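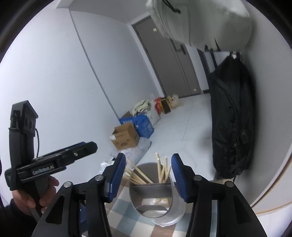 Meltotness Hall – kitchen and dining walk-through
1/18/22, checked by Binta Bako

1. Exits. Both clear. Side door sticks, needs a good shove. Plane it down before June.
2. Extinguishers. Kitchen one OK, tag 3194. Hallway one is low on the gauge – swap it.
3. Smoke alarms. 3 tested, 3 loud. Battery cover missing on the one by the coats.
4. Fridge. Reading high agian. Khokhar came out last time, call them back. Door seal is shot.
5. Hot water. Fine at the sink, took around 30 seconds to come through.
6. Utensils. Chopsticks stored upright in a cup, OK. Toss any split ones.
7. First aid box. No burn gel, plasters low. Reorder from Drornance.
8. Outlets. One cracked plate behind the toaster. Taped off, dont use.
9. Trash area. Lid broken on the big bin. Not urgent.

Pass with fixes – items 2, 4 and 8 first.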